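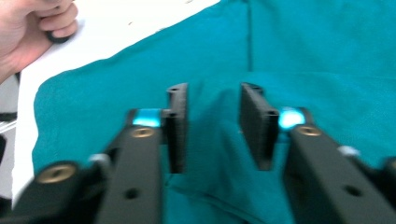
Perguntas frequentes – Aluguer de salas e mesas de trabalho Nudari

Como faço uma reserva?
As reservas são feitas na página de cada sala ou ao balcão. O pedido só fica confirmado depois de receber a mensagem com o código de entrada.

Qual é o período mínimo?
Uma hora para as mesas, duas para as salas Seol e Nemness. A partir daí pode acrescentar blocos de meia hora.

Posso cancelar?
Sim, sem custos, até 15 horas antes do início. Depois desse prazo cobramos metade do valor. As alterações de horário contam como cancelamento apenas se mudar de dia.

E se chegar atrasado?
A mesa fica guardada durante a totalidade do período pago. A hora de saída mantém-se – pode haver outra reserva logo a seguir.

O que está incluído no preço?
Luz, internet, aquecimento e uso da copa. As impressões são pagas à parte. Cada reserva dá direito a 5 folhas gratuitas, a preto.

Posso deixar material de um dia para o outro?
Só nos cacifos, que se alugam ao mês. O material deixado nas mesas é recolhido no fecho e guardado durante cerca de 10 dias.

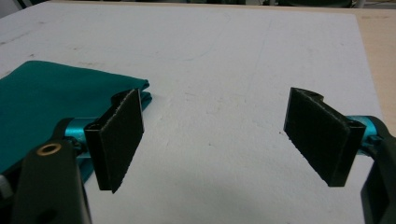 Superfície branca de trabalho.

É permitido usar colas e tintas?
Colas em bastão e tintas à base de água, sim. Sprays, resinas e solventes não são permitidos em nenhuma sala. Traga proteção para o tampo.

Há descontos?
Os estudantes pagam menos nos dias úteis até às 14h. Quem tem cartão Plutovow acumula pontos, mas os dois benefícios não se somam.

Como peço fatura?
Indique o número de contribuinte no momento da reserva. Para corrigir uma fatura já emitida, escreva a Jin-sol Ji, na contabilidade.

O espaço encerra em alguma altura?
Fechamos na primeira semana de fevereiro para manutenção.

Com quem falo sobre reservas de grupo?
Com Gervasio Henríquez, extensão 868, das 9h30 às 17h.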